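About Us

Every February, when most people are glad to have their decorations back in boxes, we're already humming carols and arguing about paper lanterns. Briltano is a small community school for seasonal crafts and celebrations, and we spend the whole year getting ready for the weeks when our neighbors want to sing, bake, hang things up and have one another over.

We began 15 years ago in Edgardo Galang's garage. Edgardo had grown up making star lanterns with his grandmother, and he wanted his own kids to know how to split the bamboo, tie the frame and stretch the paper without tearing it (they tore plenty). A few cousins came, then a few classmates, then a family from across the street who had never seen a parol before and went home with three. By the second winter the car was living outside.

Chae-won Cho joined us after she came to pick up her nephew and stayed until nine at night fixing everybody's knots. She had taught paper arts for years and she brought some order to the place: proper lesson plans, labeled drawers, a sign-up sheet that people could read. She still teaches our beginners' folding class, and she still can't walk past a loose knot!

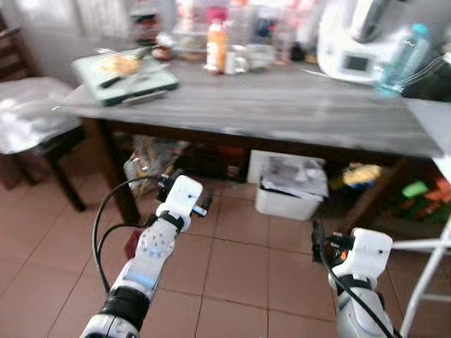 Our classes now run all year and cover a good deal more than lanterns. We have wreaths and garlands in the fall, cookie baking and bread for the holidays, egg dyeing and paper flowers in spring, and a summer costume workshop for the children's pageant that always begins calmly and always ends with glitter in somebody's lunch. Most classes have between 9 and 22 people in them. Some are five years old and some have great-grandchildren, and we like to seat them at the same table whenever the scissors allow it.

Hamdia Admasu leads the baking side. She came to us as a student in the wreath class, brought a tray of spiced bread to the last session, and was asked on the spot whether she'd teach it. Her holiday bread evenings fill up faster than anything else we offer, and we've added a second one each December so that fewer people have to wait a year. If you miss out, ask to go on the list anyway, as someone nearly always drops out when the weather turns bad.

Adanech Adugna and Chaltu Mamo run the music. They started our carol group with five singers and one borrowed keyboard, and these days the group goes out on the Sunday before Christmas to sing at two nursing homes and along the blocks near the library. You don't need to read music and you don't need to audition. Rehearsals are loud, friendly and end with cocoa. The group sings in several languages, depending on who has joined that year, and the words are printed out the way they sound so everyone can have a go.

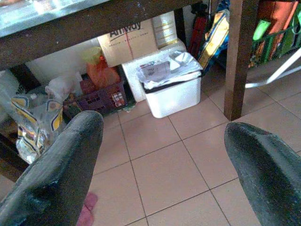
Under the table

We'd love to tell you what sort of person comes to Briltano, but it's hard to pin down. Some come for the faith side of the holidays and want their children to understand the stories behind the songs. Others come from families with different holidays altogether, and they've taught us a lot – our Ethiopian Christmas supper in January was Hamdia and Adanech's idea, and it's now the date most of us circle first. Plenty of people simply moved here, didn't know anyone, and saw a flyer.

Fees are kept low and cover materials. If the fee is a problem, tell us and we'll work it out quietly. Children under nine need a grown-up with them in class, and the grown-up is expected to make something too. We've had dads turn up with a newspaper and leave with a garland.

We also lend things. The costume racks, the big cookie sheets and the outdoor star can all be borrowed by churches, schools and block parties for up to a week. Please bring the cookie sheets back clean.

New classes are posted at the start of each season, on this site and on the board by our front door. You're welcome to drop in and watch any evening class before you sign up. Come at half past six, when people are still finding their seats, and ask for Chae-won.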